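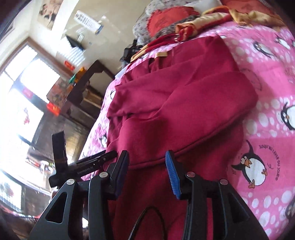 플리스 개는 법, 그리고 침대 위 담요 산을 무너뜨리는 법

저는 담요를 좋아해요. 좋아해도 너무 좋아해서 문제죠. 겨울에 하나둘 꺼내 덮다 보면 침대가 담요 가게 진열대처럼 되는데, 날이 풀려도 치우는 게 귀찮아서 그냥 그 위에서 자게 되더라고요. 그래서 올해는 마음먹고 침대 위에 다 쏟아 놓고 하나씩 갰습니다. 개면서 메모해 둔 것들을 여기 옮겨 적어요. 대단한 비법은 없고 그냥 제가 하는 방식이에요.

일단 바닥 말고 침대에서 개세요. 저는 예전에 거실 바닥에 쭈그리고 앉아서 갰는데, 다 개고 나면 허리가 끊어질 것 같고 플리스에는 머리카락이 잔뜩 붙어 있고... 플리스는 정말 뭐든지 끌어당기거든요. 침대에 얇은 담요 한 장을 평평하게 펴서 작업대처럼 쓰면 훨씬 나아요. 저는 분홍색 펭귄 담요를 깔아요. 프랑스어로 "JUSQU'AU LEVER DU JOUR"라고 적혀 있는데 '동틀 때까지'라는 뜻이래요. 개다 보면 진짜 동틀 때까지 갤 것 같은 기분이 들어서 볼 때마다 웃어요!

플리스는 왜 자꾸 부풀까

면 이불보는 손바닥으로 쓱 문지르면 납작해지잖아요. 플리스는 안 그래요. 눌러도 다시 올라오고, 네 번 접으면 빵 반죽처럼 둥글게 솟아요. 처음에는 제가 못 개는 줄 알았는데 접는 횟수가 너무 많았던 거였어요. 저는 이제 이렇게 합니다.

먼저 양쪽 귀퉁이를 잡고 한 번 크게 털어요. 창문 쪽으로 터는 게 좋아요(먼지가 정말 많이 나와요). 그다음 봉제선이 있는 쪽을 안으로 보내면서 세로로 반. 손바닥 말고 팔뚝으로 가운데에서 바깥으로 밀어 공기를 빼고, 다시 세로로 반. 여기까지 하면 긴 띠 모양이 되는데, 이걸 반으로 접지 말고 삼등분으로 접어요. 마지막에 한쪽 끝을 반대쪽 틈에 살짝 끼워 주면 서랍에서 꺼낼 때도 안 풀려요.

세워서 넣을 거라면 마지막 접힌 부분이 위로 오게 하세요. 윗단을 꼬집듯이 잡고 들어 올려 봤을 때 모양이 대충 유지되면 합격이고, 축 풀어지면 저는 한 번 더 접습니다. 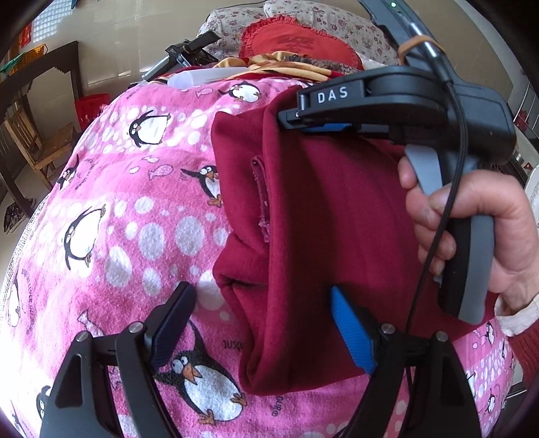
펭귄 담요 위의 자주색 플리스. 윗단을 잡으면 아래쪽이 이렇게 살짝 불룩해져요.

아래가 불룩한 건 신경 안 쓰셔도 돼요. 서랍에 나란히 넣으면 옆에 있는 것들이 서로 눌러 줘서 저절로 잡혀요. 저희 집 서랍은 폭이 91센티미터인데, 두꺼운 것들은 너무 꽉 채우지 말고 손 하나 들어갈 틈을 남겨 두는 편이 꺼내기 편하더라고요. 꽉 채웠다가 하나 빼려고 힘을 줬더니 옆에 있던 것까지 통째로 딸려 나온 적이 있어서요.

가장자리가 풀리는 플리스

자주색 플리스는 솔기 쪽에 실이 좀 일어나 있어요. 예전의 저라면 보이는 대로 잡아당겼을 텐데 절대 그러지 마세요. 한 올 당겼다가 손가락 두 마디만큼 풀려서 바느질을 다시 한 적이 있어요. 일어난 실은 가위로 짧게 자르고, 세탁하기 전에 그 부분만 비슷한 색 실로 듬성듬성 감침질해 두면 충분합니다. 예쁘게 안 해도 돼요, 어차피 안으로 접어 넣을 부분이니까요.

오버로크가 된 가장자리는 튼튼한 편이라 접을 때 기준선으로 삼기 좋아요. 두 겹을 맞출 때 눈으로 보지 말고 손끝으로 오버로크 선을 더듬어서 겹치면 의외로 딱 맞아요. 저는 텔레비전을 보면서 갤 때 이 방법을 제일 많이 써요.

세탁할 때 제가 지키는 것

플리스는 뒤집어서 찬물이나 미지근한 물에, 섬유유연제 없이 빨아요. 유연제를 넣으면 처음엔 보들보들한데 저는 몇 번 지나니까 미끈거리는 느낌이 싫더라고요. 수건하고는 따로 돌려요. 같이 돌렸다가 자주색 천에 하얀 보풀이 눈처럼 내린 날이 있었는데, 그거 떼느라 테이프 한 통을 다 썼어요. 건조기는 낮은 온도로, 아니면 그냥 널어요. 널 때는 반으로 걸치고 한 시간쯤 뒤에 위치를 한 번 바꿔 주면 가운데 자국이 덜 남아요.

무늬 있는 담요는 무늬가 안쪽으로 가게 해서 빨아요. 저희 펭귄들도 그렇게 빨고 있어요.

담요가 여러 장일 때 순서

침대에 담요가 쌓여 있으면 뭐부터 손대야 할지 막막하죠. 저는 무조건 맨 위에 뭉쳐 있는 것부터가 아니라 제일 만만한 것부터 해요. 작은 거, 가벼운 거, 어디 넣을지 이미 정해진 거. 그걸 하나 끝내면 신기하게 다음 게 하고 싶어져요. 큰 담요는 일단 베개 쪽으로 몰아 두고, 앞쪽에 접을 자리만 만들면 됩니다. 침대 전체를 비우고 시작하려고 하면 담요가 의자로 갔다가, 의자에서 다시 침대로 오고, 저녁이 돼요(경험담).

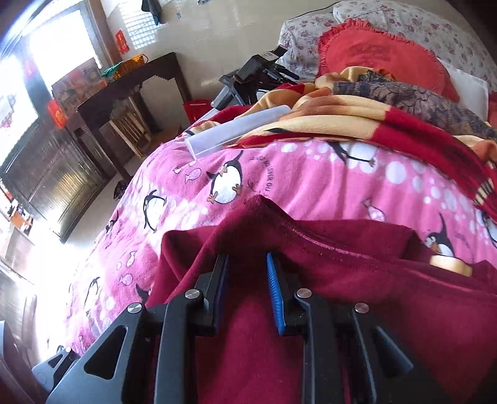 앞에는 아직 구겨진 자주색 플리스, 위쪽에는 한데 몰아 둔 빨강 노랑 담요.

정리하다가 나온 비닐이나 플라스틱 조각은 바로 버릴 것과 남길 것으로 나눠요. 한쪽에 올려 두면 꼭 담요 사이에 같이 접혀 들어가거든요. 작년에 개어 둔 담요를 폈더니 안에서 영수증이랑 양말 한 짝이 나왔어요. 양말은 이미 짝을 버린 뒤였고요... 그래서 요즘은 접기 전에 손으로 한 번 쓸어 봅니다.

무늬가 요란한 담요들끼리는 같은 칸에 넣지 마시고 사이에 단색을 하나씩 끼워 보세요. 펭귄, 자주색, 빨강 노랑, 이런 식으로요. 찾을 때 색이 확 갈라져서 서랍을 뒤적일 일이 줄어요. 이건 스켈리(Skekley)에 살 때 이웃이던 아니엘라 피에트작(Aniela Pietrzak) 씨한테 배웠는데, 그 집 장롱을 열었을 때 너무 예뻐서 한참 서 있었던 기억이 나요. 그분은 수건도 그렇게 넣더라고요.

보관함은 뭘 쓰나요?

댓글로 제일 많이 물어보시는 거예요. 저는 철 지난 담요는 뚜껑 없는 천 상자에 넣고 위에 낡은 베갯잇을 덮어요. 진공 압축팩도 써 봤는데 플리스는 너무 오래 눌러 두니까 꺼냈을 때 접힌 데가 납작해져서 한동안 안 돌아왔어요. 압축팩은 솜이불에만 씁니다. 천 상자는 플린브리지(Flinbridge) 시장에서 하나에 59짜리 할인 스티커가 붙은 걸 샀는데 벌써 몇 년째 멀쩡해요. 상자 안에는 비누 한 조각을 종이에 싸서 넣어 둬요. 향이 은은하게 배서 가을에 꺼낼 때 기분이 좋거든요!

넣기 전에는 꼭 완전히 마른 걸 확인하세요. 겉은 말랐는데 솔기만 축축한 경우가 있어서, 저는 다 마른 것 같아도 하룻밤 더 널어 둬요.
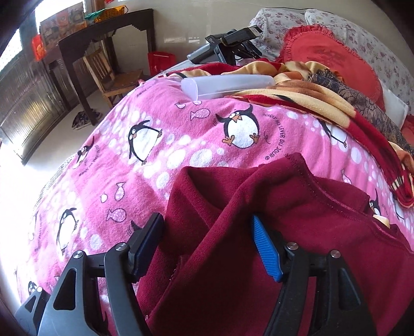
러크스테드(Lerkstead), 7월

글을 올린 뒤에 한 가지 더 적어 둡니다. 소매처럼 길게 늘어지는 부분이 생기는 플리스는 어떻게 개느냐는 질문이 있었어요. 그럴 때는 늘어진 부분을 먼저 몸 쪽으로 접어 넣어서 네모를 만들고, 그다음에 평소대로 접으면 돼요. 네모가 안 나오면 뭘 해도 삐뚤어져요. 손가락으로 주름을 집어서 살짝 들어 올린 다음 내려놓으면 천이 알아서 자리를 잡는데, 손바닥으로 밀 때보다 결이 고르게 눕는 것 같아요. 제 느낌일 수도 있고요.

그리고 한 번에 다 하려고 하지 마세요. 저는 타이머를 23분에 맞춰 놓고 울리면 그냥 그만둬요. 왜 하필 23분이냐면, 제가 듣는 라디오 방송 한 편이 딱 그 길이라서예요. 남은 건 침대 발치에 밀어 두고 차 한 잔 마시고, 다음 편 틀 때 다시 시작합니다. 그렇게 해도 저녁 전에는 이불 속에 들어갈 자리가 생기더라고요.

다음 글은 파브워프스카(Pawłowska) 거리 수선집에서 배운 감침질 이야기를 해 볼게요. 실 색깔 고르는 법부터 쓸 생각인데, 혹시 궁금한 천이 있으면 댓글로 남겨 주세요.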